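Ringue de treino Netolside 20
Equipamento para luta livre profissional e espetáculos itinerantes
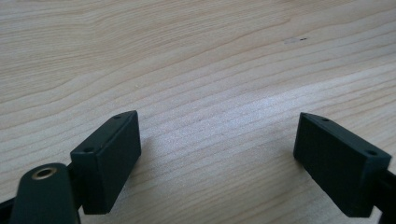
Tampo em madeira clara, com veio longo e curvo.

O ringue Netolside 20 destina-se a academias, promotoras regionais e recintos que acolhem espetáculos de luta livre. A área útil mede 20 pés de lado, a medida adotada pela Vurkora em toda a gama de competição.

A estrutura é composta por vigas de aço desmontáveis, quatro postes e piso com suspensão central por mola. O conjunto inclui três cordas por lado, esticadores, proteções de canto e lona branca. A saia perimetral é fornecida em preto e pode ser personalizada com a identidade do evento, mediante envio prévio do ficheiro gráfico.

Características técnicas
Referência: VK-668
Peso total: 2.000 kg
Volumes de transporte: 23
Montagem: equipa de seis pessoas
Cores das cordas: branco, vermelho ou preto

A instalação deve ser efetuada em pavimento nivelado. A tensão das cordas e o aperto dos postes devem ser verificados antes de cada sessão, e a lona substituída sempre que apresente rasgões ou costuras abertas.

As encomendas são expedidas a partir do armazém de Merncombe. Nos meses de janeiro e agosto, os prazos de entrega são confirmados caso a caso.

Pedidos de orçamento e peças de substituição: Dariusz Wasilewska, departamento comercial, Dehghan Equipamentos Desportivos.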